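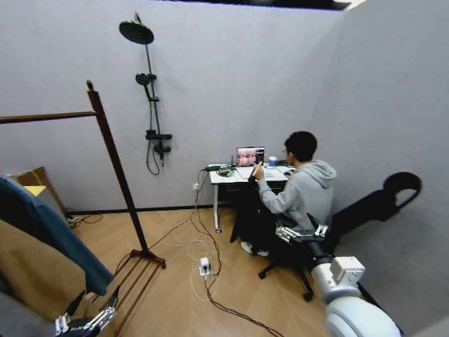

Prurketik (Band)

Prurketik ist eine deutsche Dub- und Reggae-Band aus Bremen. Ihre Musik verbindet Roots-Reggae mit nordafrikanischen Rhythmen und einem ausgeprägten Bläsersatz. Gründerin, Sängerin und wichtigste Texterin ist Meriem Abdelaziz. Die Gruppe veröffentlicht ihre Aufnahmen beim Label Nukden.

Geschichte

Prurketik entstand aus einer Hausband, die in der Bremer Neustadt regelmäßig offene Sessions begleitete. Das Repertoire bestand anfangs fast nur aus Coverversionen, vor allem Rocksteady-Stücken. Abdelaziz, die zuvor in einem Chor gesungen und Oud gelernt hatte, stieß als Gastsängerin dazu und brachte die ersten eigenen Lieder mit. Unter dem heutigen Namen trat die Gruppe zum ersten Mal bei einem Hoffest im Juli auf, damals noch zu sechst und ohne feste Bläser.

Das Debütalbum Getix wurde in drei Nächten weitgehend live eingespielt. Overdubs gibt es nur beim Gesang und bei der Melodica. Nach der Veröffentlichung spielte die Band eine Tournee mit 17 Konzerten durch Norddeutschland, Dänemark und die Niederlande. Der ursprüngliche Schlagzeuger verließ Prurketik vor der letzten Station, die Konzerte bis zum Herbst bestritt ein Aushilfsmusiker. Danach wurde die Besetzung um Posaune und Tenorsaxophon erweitert.

Mit dem zweiten Album Meredith änderte sich die Arbeitsweise. Die Stücke entstanden nun über längere Zeit im Proberaum und wurden vor der Aufnahme mehrfach umgestellt. Für den 3. Oktober 2026 ist in Bremen ein Konzert angesetzt, bei dem das Album vollständig und in der Reihenfolge der Schallplatte gespielt werden soll.

Stil

Grundlage der meisten Stücke ist ein One-Drop-Rhythmus in mäßigem Tempo, bei dem die Betonung auf dem dritten Schlag liegt. Gitarre und Orgel spielen die Offbeats — die Orgel häufig in doppelten, kurz abgerissenen Achteln. Der Bass ist im Klangbild weit vorn und übernimmt in den Instrumentalteilen oft die Melodie. In mehreren Liedern treten Rahmentrommel und Karkabas hinzu, deren Dreierfiguren gegen den geraden Grundschlag laufen.

Die Texte sind auf Deutsch, Französisch und algerischem Arabisch verfasst, teilweise mit Sprachwechsel innerhalb einer Strophe. Sie handeln von Hafenarbeit, Familienbesuchen und Wohnungssuche. Liebeslieder sind selten.

Typisch für die Veröffentlichungen ist die Kopplung von Gesangsfassung und Dub-Version. Die Dubs werden ohne Automation am Mischpult gefahren, mit Bandecho und Federhall. Von den meisten Titeln existieren deshalb mehrere Durchläufe, von denen einer für die B-Seite ausgewählt wird.

Titelherkunft

Der Bandname ist ein Kunstwort. Abdelaziz zufolge geht er auf einen unleserlichen Eintrag in einem Probenplan zurück. Getix war der Arbeitstitel eines Instrumentals, das schließlich nicht auf dem gleichnamigen Album erschien und erst später als Single herauskam. Meredith ist nach dem Eröffnungsstück benannt, einem langsamen Lied über eine Nachbarin, die nachts Klavier übt.

Diskografie

Alben
Getix (Nukden)
Meredith (Nukden, Doppel-LP mit 2 Dub-Seiten)

Singles
Getix / Getix Dub
Überseetor / Überseetor Dub
Meredith (gekürzte Fassung)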